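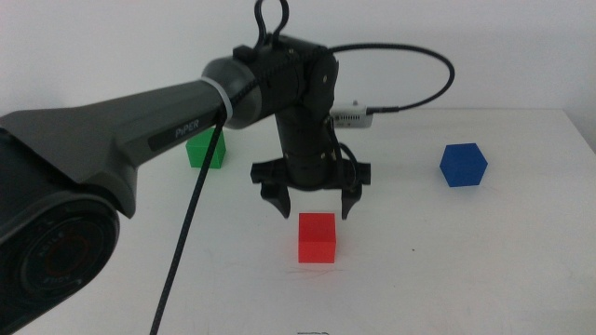
Derkico 379 Low-Moisture Carpet Machine

Dual counter-rotating brushes for glue-down carpet tile and low-pile broadloom. Suited to corridors, lobbies and open-plan floors.

Item no. 1623
Brushes: 2, nylon, tool-free removal
Cord: detachable, yellow
Handle: folding, 7 height positions
Pile height: low to medium

Vacuum before use. Apply encapsulation solution with a pump sprayer, allow it to dwell, then make two passes at right angles. Do not use on wool, sisal or any carpet with a loose seam. Rinse brushes in plain water after each shift and store the machine with the brushes off the floor.

Replacement brushes are sold in pairs. Soft brushes for entrance matting are listed separately under Vetmont accessories.

Spec sheet revised November 14, 2019. Parts inquiries: Eusebio Herrero, Fladwood service desk.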